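Flultton Validator Node – Pre-Upgrade Safety Checklist

Used before moving a node from the old chain to the new one. Work from top to bottom. Mark each item Pass, Fail or N/A and leave a comment if it is anything other than a clean pass.

Checked by: Hala Aoun
Second check: Bilal Azar
Date: May 8, 2022
Node: Darwish standby, then Darwish primary

1. KEYS AND SIGNING

1.1 Validator key backed up on two encrypted drives, stored at separate sites
Pass
Comment: Both drives opened and the files compared. The checksums match.

1.2 Signing key is loaded on one machine only
Pass
Comment: Looked at this twice. The standby had a copy left from the September rebuild. It has been wiped and the folder permissions reset. Two machines signing with the same key will get the stake slashed.

1.3 Withdrawal key is offline
Pass

1.4 Recovery phrase is readable and complete
Pass
Comment: Read by Hala, covered again, resealed. The old envelope was signed across the flap by Maya Mansour and had not been opened.

1.5 Key holders list is current
Fail
Comment: Bautista Herrera is still listed as third holder but handed his device back when he changed teams. Yara Aoun takes his place. List to be corrected before the primary is touched.

2. NODE SOFTWARE

2.1 Release downloaded from the project's own page and signature verified
Pass
Comment: There is a copy going around in the Brakodgate chat group. Do not use it, even if the version number looks right.

2.2 Current version written down, old binary kept
Pass
Comment: Old binary is in the rollback folder with its config file.

2.3 Config file compared line by line with the new template
Pass with comment
Comment: Two settings were renamed. The node will start with the old names but ignores them, so the peer limit falls back to the default. Changed both. Our limit stays at 117 peers.

2.4 Genesis file hash matches the published one
Pass

2.5 Snapshot taken and restored on a test machine
Pass
Comment: The restore took 11 hours, longer than the plan allows. Bilal has moved the start time earlier.

3. NETWORK AND ACCESS

3.1 Only the needed ports are open
Pass
Comment: The metrics port was open to the outside on the standby. Closed, then scanned again from a different network.

3.2 Remote login by key only, passwords off
Pass

3.3 Former staff accounts removed
Fail
Comment: Same problem as 1.5. One account still active. Disabled during this check, to be deleted once Maya has copied the scripts out of it.

3.4 Alerts reach a phone
Pass
Comment: Missed block alert tested on the standby. It reached Yara but not Bilal, who had the app muted. Fixed and tested again.

4. HARDWARE AND POWER

4.1 Free disk space is at least 960 GB
Pass on the primary, Fail on the standby
Comment: Standby needs the larger drive before it goes on the new chain. Spare is on site.

4.2 Battery unit holds the node through a power cut
Pass
Comment: Pulled the plug at the wall. Node stayed up and shut down cleanly when the battery ran low.

4.3 Fans and vents clear of dust
Pass

4.4 Spare parts stored and labeled
Pass with comment
Comment: The label on the spare power supply gives the wrong model. Relabeled.

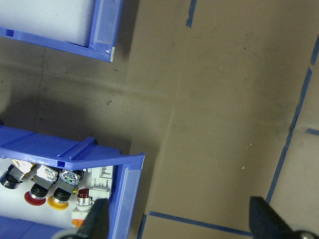
Hala Aoun

5. TOKEN SWAP

5.1 Old tokens moved out of exchange accounts
Pass
Comment: Bunon is handling the swap for its own customers, but we hold ours directly – fewer hands on it.

5.2 Swap contract address confirmed from two sources
Pass
Comment: Read aloud by one person and checked by the other, every character. Do not go by the first and last few.

5.3 Small test swap completed
Pass
Comment: Sent 8 tokens and got 8 back on the new chain. Fee was paid from the old wallet, so leave a little in it.

5.4 Transaction records saved for bookkeeping
Not done
Comment: The export gives times in UTC and the ledger uses local time. Maya will convert them.

6. ROLLBACK

6.1 Written steps for going back to the old version
Pass
Comment: Step four said to start the old node before stopping the new one. That order is wrong and would double sign. Corrected, and the printed copy replaced.

6.2 Person with authority to call a rollback is named
Pass
Comment: Bilal. If he can't be reached, Yara.

OPEN ITEMS BEFORE SIGN-OFF

1.5 Update key holders list – Hala
3.3 Delete the disabled account – Maya, then Bilal to confirm
4.1 Fit larger drive in standby – Yara
5.4 Convert and file swap records – Maya

Result: Not cleared for upgrade. Recheck sections 1, 3 and 4 when the open items are closed. Item 5.4 does not hold up the upgrade.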